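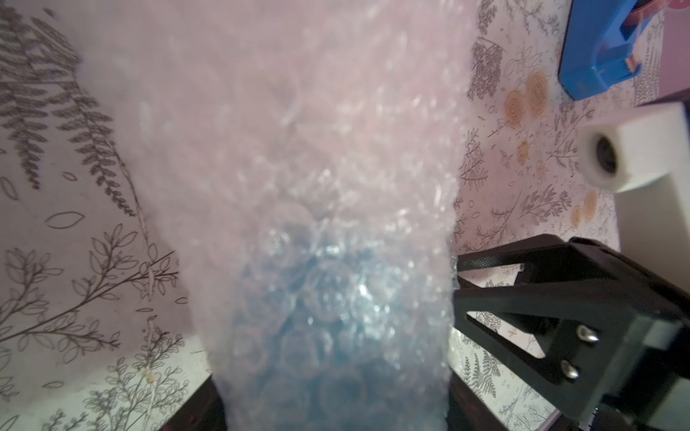

Luftpolsterfolie vor rosa Papier mit Pflanzenzeichnungen

Espressotassen von der Großmutter heil nach Portugal schicken — wie packt ihr so etwas?

Hallo zusammen, ich lese hier schon eine ganze Weile still mit und habe mich jetzt endlich angemeldet, weil ich mit meinem Latein am Ende bin. Meine Großmutter hat ihren Haushalt verkleinert und mir ihr Kaffeeservice vermacht, sechs Tassen mit Untertassen, eine Kanne und ein Milchkännchen, alles recht dünnes Porzellan mit einem schmalen Goldrand. Auf dem Boden steht Granano, mehr weiß ich darüber nicht, und im Netz habe ich auch nichts Vernünftiges gefunden. Meine Schwester lebt seit dem Studium in der Nähe von Porto und soll die Hälfte davon bekommen, so hat es sich die Oma gewünscht, und der widerspricht man besser nicht.

Nun habe ich schon einmal etwas Zerbrechliches dorthin geschickt, eine Glasschale, und die kam in so vielen Teilen an, dass meine Schwester mir nur ein Foto vom Mülleimer geschickt hat. Damals hatte ich alles brav in Zeitungspapier gewickelt und den Karton bis oben hin vollgestopft. Die Tassen gibt es nun wirklich kein zweites Mal, und ich möchte es diesmal besser machen.

Meine Fragen wären also: Reicht Luftpolsterfolie, und wenn ja, kommen die Noppen nach innen oder nach außen? Da habe ich beides gelesen. Lohnt sich ein doppelter Karton? Und kann ich das Porzellan direkt in bedrucktes Geschenkpapier einschlagen, damit es beim Auspacken ein bisschen hübsch ist, oder färbt das ab? Der Goldrand macht mir da am meisten Sorgen. Die Kanne würde ich notfalls im Sommer selbst im Handgepäck mitnehmen, aber die Tassen sollen schon zum Geburtstag im März da sein.

Ganz lieben Dank im Voraus an alle, die sich die Zeit nehmen!
Kannenkind

Radosław Walczak

Liebes Kannenkind, willkommen! Ich habe elf Jahre lang im Versand bei Gajewski gearbeitet, das war ein kleiner Händler für gebrauchtes Geschirr, und wir haben in guten Monaten an die Kunden 600 Pakete verschickt, die meisten davon mit Porzellan. Ein bisschen was bleibt da hängen, und ich erzähle es gern, auch wenn es jetzt vielleicht etwas länger wird.

Zuerst zu den Noppen: nach innen, zum Gegenstand hin. Die glatte Seite liegt außen, dann rutschen die eingewickelten Stücke besser aneinander vorbei und die Lagen verhaken sich nicht. Wir haben es allerdings bei sehr feinen Goldrändern so gehalten, dass zuerst ein Bogen weißes, unbedrucktes Seidenpapier darumkam und dann erst die Folie. Plastik direkt auf Gold hätte ich meiner eigenen Großmutter nicht zugemutet, schon gar nicht, wenn das Paket eine Woche in irgendeiner warmen Halle steht.

Die Tassen bitte innen ausstopfen. Das wird sehr gern vergessen! Ein lockeres Knäuel Seidenpapier hinein, es darf nicht drücken, und um den Henkel einen schmalen Streifen zusammengerolltes Papier legen, so dass er nicht mehr frei absteht. Danach zwei bis drei Lagen Folie um die ganze Tasse und mit einem kurzen Stück Klebeband schließen. An den Anfang des Klebebands ein kleines Eselsohr falten, dann braucht deine Schwester keine Schere und kommt mit der Klinge nicht ans Porzellan.

Die Untertassen gehören hochkant in den Karton, wie Schallplatten. Liegend gestapelt drückt bei jedem Stoß der ganze Stapel auf die unterste, und die geht dann kaputt, während die oberen fünf wie neu aussehen. Zwischen je zwei Untertassen ein Stück Wellpappe, das du aus einem alten Karton schneidest.

Doppelter Karton: ja, unbedingt, gerade ins Ausland. Der innere wird so gefüllt, dass beim Schütteln gar nichts zu hören ist. Zwischen innerem und äußerem Karton lässt du auf allen Seiten eine Handbreit Platz und füllst ihn mit Papierpolster oder Chips. Zu fest darf es dort übrigens auch nicht sein, das war vermutlich das Unglück mit deiner Glasschale — ein prall gestopfter Karton gibt jeden Schlag einfach weiter.

Auf den Aufkleber »Vorsicht Glas« kannst du gern vertrauen, wenn er dich beruhigt. Ich klebe ihn auch drauf, packe aber so, als gäbe es ihn nicht.

Viel Glück, und grüß die Großmutter unbekannterweise!

nordlicht_heike

Ich würde es einfach in Handtücher wickeln. Mache ich immer so, ist noch nie was passiert. Die Handtücher kann man hinterher ja auch gebrauchen.

Frau Pusteblume

Radosław hat eigentlich schon alles Wichtige geschrieben, ich möchte nur noch etwas zum Geschenkpapier ergänzen, weil du danach gefragt hattest und ich selbst einmal sehr dumm hineingefallen bin. Ich hatte eine helle Zuckerdose in ein wunderschönes dunkelrotes Papier gewickelt, und das Paket muss unterwegs feucht geworden sein. An der Unterseite, wo die Glasur fehlt, hatte die Dose danach einen rosigen Rand, den ich auch mit Backpulver und viel Geduld nicht mehr herausbekommen habe. Also bitte nichts Bedrucktes direkt ans Porzellan, auch nichts Blasses, und Zeitung schon gar nicht.

Hübsch machen kann man es trotzdem! Ich lege den inneren Karton mit gemustertem Papier aus, am liebsten mit irgendetwas Botanischem, und binde um jede fertig eingepackte Tasse eine Schleife aus Baumwollgarn. Dann sieht es beim Öffnen gleich nach Geburtstag aus, und die Tasse selbst berührt nur das weiße Seidenpapier. Meine Rollen bestelle ich bei Pramunano, da ist das Papier etwas fester und reißt an den Ecken nicht so schnell. Im Bastelgeschäft findet man aber sicher auch etwas Schönes.

Noch ein Gedanke zur Versicherung. Schau dir vor dem Absenden in Ruhe an, bis zu welchem Betrag dein Paket abgesichert ist und ob Porzellan überhaupt darunter fällt, und mach von jedem Stück ein Foto, auch vom Boden mit dem Stempel. Ich fotografiere außerdem jede Lage beim Einpacken. Das kostet ein paar Minuten, und falls doch etwas zu Bruch geht, hat man wenigstens etwas in der Hand.

Und plane bitte genug Zeit ein, wenn es im März da sein soll. Mein letztes Päckchen nach Lissabon hat sich sehr viel mehr Zeit gelassen, als am Schalter versprochen wurde — angekommen ist es heil, nur die Glückwünsche waren schon etwas welk. Schreib doch bitte hinterher, wie es gelaufen ist, ich bin jetzt richtig neugierig auf die Tassen.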